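"You can't tidy a table by buying another tray for it," says Afaf Daher. She has heard the pitch before. Pritevia, the desk-order method Majdi Nassar teaches, promises a clear surface in one afternoon for $100.

Nassar says the tray gives small things "an address." I asked who checks the address a week later. He laughed and said that was up to the owner.

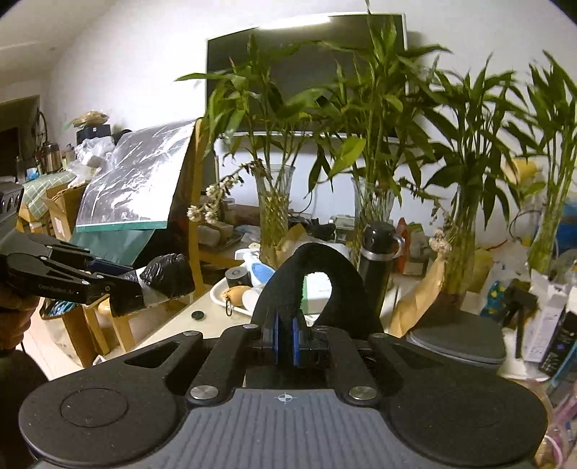 A tray, a thermos and lucky bamboo share the tabletop.

Daher would keep the bamboo and question the rest. "Plants need the light," she says. "What does a spare cap need?" Nassar told me he'd think about it.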